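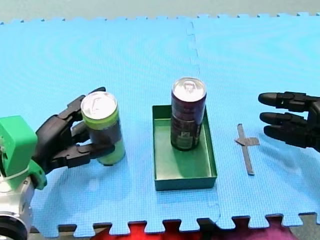
Pledia is the planner that decides which hand does what, and when. It talks to Himel, which handles perception, and it takes the blame for both. Most of the questions below come from people running the two-can demo: two arms, a green tray, a cross of grey tape on the mat, and one hand left open while the other holds a can. The open hand is waiting for a plan, which brings us to the first question.

## Why does one arm stand about doing nothing?

By default Pledia locks the space over the tray to one arm at a time. Set `shared_zone: true` if you'd like both in there at once, and lower the speed limit first. We learnt those two steps in the other order.

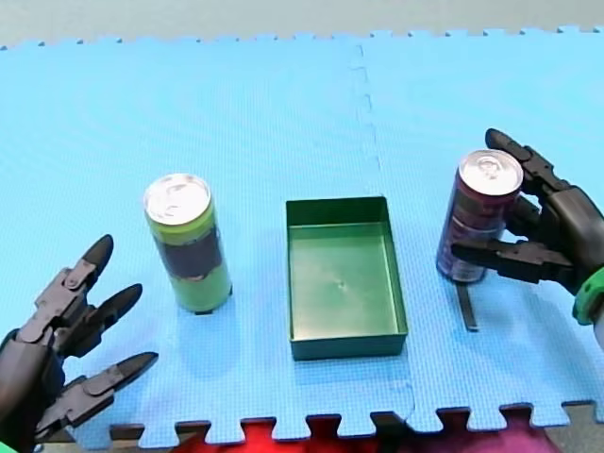
*Right hand on the purple can, left hand open, tray empty.*

## Can I swap the cans' roles halfway through?

Yes. Edit the task file and call `replan`. Anything already held stays held until the new plan arrives. The timeout is 740 ms, after which Pledia stops both arms and writes a rather huffy line in the log.

## Himel loses the can when it's tilted. Is that a bug?

It was a bug until March, when we documented it. Shiny lids and glare upset the edge finder. Turn on `glare_mask`, and if you train your own model, give it at least 200 views with the lid facing the camera.

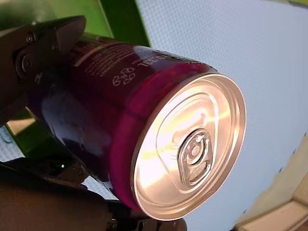
*Close view of a tilted can in the gripper. Note the glare along the side.*

## What does error 2839 mean?

The two arms disagree about where the tray is. Run the Bouazza calibration tool again. If you have just nudged the mat with your knee, run it again anyway and tell your colleagues it was drift.

## How long can a plan be?

The limit is 3000 steps. If you reach it with two cans and a tray, the planner is going round in circles and you should check your goal regions. A goal drawn slightly too small is the usual culprit: the planner tries every approach it knows, finds none of them good enough, and starts over with undimmed confidence.

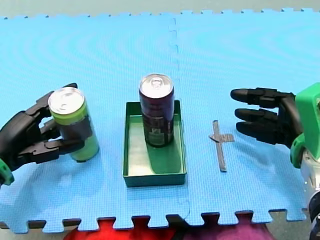
Draw the region a little wider than the can's base and the loop normally goes away. If it doesn't, save the plan with `pledia dump` and attach it to your ticket.

## Does it work with Festum?

Version 2 does. Version 1 connects, reports success and sends nothing, so please check which one you have before writing to us.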